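Linham Replacement Grip Pads for Dandum Two-Finger Grippers

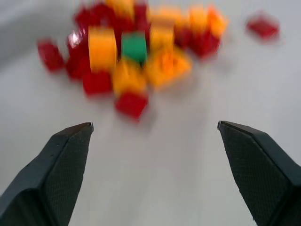 Grip pads are consumables, like printer ink, only easier to forget. The Linham pad is a direct swap for the original on every Dandum parallel gripper with the tapered finger. It covers the flat inner face and leaves the finger its beveled tip, so you keep the narrow nose you paid for. The dotted texture is fine enough to hold smooth plastic toy bricks, the red and yellow kind, without squeezing them into a new shape, and dark enough that it won't show every smudge your cell produces.

Sold in packs of 64 pads, or 32 grippers' worth if you change both sides together. Please change both sides together. One new pad and one bald one will pull every part off center, and you will spend an afternoon blaming the calibration.

Fitting
Power down and open the jaws fully. Peel the old pad from the tip end — slowly, unless you enjoy scraping glue. Wipe the face with alcohol and let it dry. Press the new pad down from base to tip and leave it alone for 70 minutes. Re-zero the grip width before the first pick.

Care
Wipe weekly with a damp cloth. No solvents, no oil, no "just a little" silicone spray.

Part no. 372: standard texture
Part no. 506: coarse texture, for cardboard and other dusty company

Both ship from our Nindov warehouse. Orders placed through Mercado before October carry the old packaging — same pads, uglier box.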